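Hatov opens its gripper comparison bench at Grumton

PRESS RELEASE - for immediate use

2019-09-01

Hatov, the small automation test house, has opened its comparison bench at Grumton to outside firms. Makers and buyers of robot grippers can now book time on it and have two sets of fingers tried on the same arm, same controller, same jobs. Results go to whoever booked. Published only if they agree.

Bench has been running in-house since April. In that time 77 sessions logged, most of them on finger shape and finger surface - ribbed, smooth, padded, narrow tip, wide tip. Cameras next. Controllers after that.

"People send us a data sheet and a nice video and ask which gripper to buy," said Theophilus Sarpong, who runs the bench. "We can't tell from a video. Put both on one arm, give them the same dull household stuff, and by the afternoon you've a fair idea. Sometimes you have a better question, which is also fine."

Why soft things

Rigid blocks are easy to grip and most benches use them. Hatov starts with cloth. Dark cloth for preference, the sort with a bit of fuzz to it, left in folds and not smoothed out first. Fingers have to get in close to the material without bulldozing it along. The wrist camera has to cope as well: a white finger under strong light comes up very bright and dark fabric next to it very dark, so exposure settings are written down with every run. Ribbed fingers are on the current list of parts under comparision. 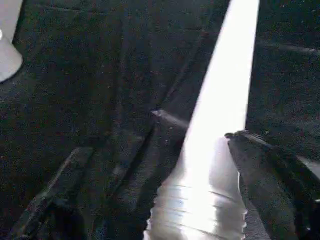

Kobina Kyei wrote in after the first notes went out to say that white fingers were a mistake on any arm with a camera that close, that half the detail in the cloth would be lost to glare, and that a matt grey set ought to be run as a matter of course before anyone drew conclusions about ribs. Fair point, says the bench. Matt grey goes on the list for every cloth session from now on, with lighting unchanged between the two so the colour is the only difference. Anyone who wants lighting changed as well can book that as a seperate session.

Pipe, plastic, clutter

Second group of jobs is hard and soft together. White pipe, black plastic bag material, short pieces lying where they lie. Clutter stays in. A clean table suits every gripper and tells you very little about which one to pay for.

Pipe asks for a finger that can close round a curve. Bag plastic asks for something else - it creases and shines, and shiny creases are hard on depth readings and not much kinder to a plain colour camera. Firms booking both jobs get them back to back on the same arm, fingers unchanged, so there's no swapping to the good set halfway.

"We'd rather see one finger do both jobs badly than two fingers do one each," said Sarpong. "You learn where it gives up." 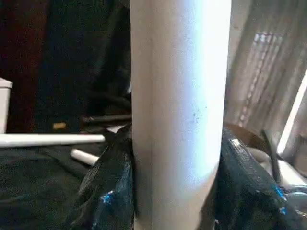
White pipe and black plastic, seen close to, at the Hatov bench in Grumton.

What firms get

A session is 6 hours. Price is £400, arm and controller included, bring your own fingers or use ours. Every session covers 2 finger sets. Wrist camera footage is supplied in full, bad attempts and all, along with a log of settings. No score out of ten and no star ratings. Hatov has been asked for both and isn't going to do either.

Mounting plates for the more common fittings are kept at the bench. Odd ones need to be sent ahead, with screws please.

Two names already booked: Flutila, which is bringing a padded finger for laundry work, and Opoku, which wants its own controller tried against the bench one with nothing else altered. Both have said they are happy for their results to be shared. First write-ups will go on the Hatov site when they have been checked by the firms concerned.

Camera comparisons to follow once the mount is sorted. The present one takes a single small camera at the wrist. A wider bracket is being made up so a pair can sit side by side and look at the same grip at the same moment. No date for that yet.

Bookings and questions: Theophilus Sarpong, Hatov, Grumton. Please say which arm fitting you use and wether you need the cloth job, the pipe job or both.

Stills may be used with credit to Hatov.

ENDS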